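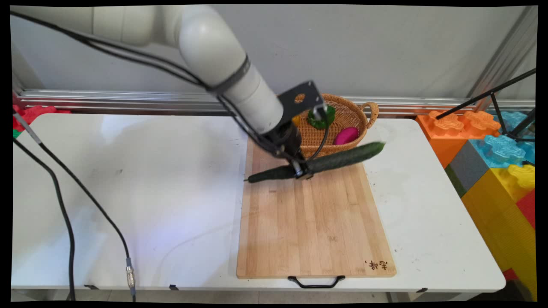 Why do growers in the Cutach district still save their own cucumber seed? Saved seed costs them little, and the long ridged types they prefer are seldom sold by the seed merchants who serve the district.

Figure 2. Long, dark green cucumber with bumpy, ridged skin, with a bamboo cutting board and a wicker basket.

4. Seed Saving and Kitchen Use

4.1 Choice of seed fruit

The households in the survey grow cucumbers mainly for their own tables, with the surplus going to neighbors or to the weekly market at Tandar. Most keep one or more fruits on the vine past eating stage. Growers call these "yellows," after the color the skin turns as the seed ripens. A yellow is usually picked in September, when the leaves have begun to die back, and is left on a shelf until the flesh softens.

The choice of which fruit to keep is made early. Growers said they mark a vine in the first weeks of picking, often by tying a strip of cloth around the stem. Fruit length was mentioned most often as the reason for marking a vine. Skin texture came next. Smooth fruits were described as "shop cucumbers," and several growers pulled vines that bore them so they would not cross with the rest. Fruits of the ridged, dark type (Figure 2) were said to stay firm longer after slicing. We did not test this claim.

Bitterness was handled in a different way. A grower would cut a thin slice from the stem end of the first ripe fruit and taste it. If it was bitter, the vine was kept for pickling fruit but no seed was taken from it. Older growers treated this as a fixed rule. Younger ones were more likely to blame a dry spell and give the vine a second chance.

4.2 Cleaning and storage

Seed is scooped into a jar with a little water and left to ferment until the gel around each seed breaks down. The mixture is stirred once a day. Good seed sinks, and the rest is poured off along with the pulp. The cleaned seed is spread on a plate or a sheet of plain paper and turned by hand until it no longer sticks.

Storage was less uniform. Paper envelopes were common in the upper villages, while households near Tandar used glass jars with a pinch of ash or dry rice at the bottom. Growers in both places believed their own method kept seed alive longer. Our germination trial (Section 5) used a lot of 200 seeds from each storage type, all 2 years old at sowing. The lots were sown in the same bed and given the same water.

Labels were a problem. Many envelopes carried only a given name, and it was not always clear whether this was the name of the grower, the person who had passed on the seed, or the variety. One type is known as Owen in the upper villages and as Borkau along the river. Plants raised from the two seed stocks could not be told apart by leaf, flower, or fruit, and we treat them as a single type in the tables. Ifor Probert, who kept garden diaries in the district for most of his adult life, used both names on the same page and gave no sign that he saw a difference.

4.3 In the kitchen

Kitchen use affects what is kept for seed more than we had expected when the survey was planned. Long cucumbers are eaten raw, in slices, with salt and vinegar. The ends are trimmed and rubbed against the cut face — a practice said to draw out bitterness — and the skin is left on unless the fruit is old. Short or curved fruits go into brine. A household that pickles heavily will accept a mixed patch, and its seed tends to be mixed as well.

Several cooks said that they could judge a vine by how its fruits cut. A hollow center counted against it, as did large seeds in a young fruit. In homes where one person gardened and another cooked, this information had to be passed on by word of mouth, and it was sometimes lost by the time seed fruits were chosen. Where the same person did both jobs, the seed stock was noticeably more even.

4.4 Exchange between households

Seed moves mostly between relatives and close neighbors. Money is rarely involved. A grower who loses a crop to mildew or late frost will ask for "a pinch," which in practice means enough to plant a short row, commonly 12 seeds. The gift is expected to be returned in kind after the next good season, though no one we spoke with kept a record of such debts.

Exchange beyond the district is limited. A seed swap held at Tandar on Wed 1 April drew growers from outside the valley, and over 4000 packets of vegetable seed of all kinds were set out on the tables. Cucumber seed made up a small share. Local growers brought little of their best stock to the swap and were open about this. They feared that seed handed to strangers would be crossed with smooth types and come back under the old name.

This caution has helped keep the ridged type distinct, but it also leaves it in few hands. When a household stops gardening, its seed is usually thrown out with the contents of the shed.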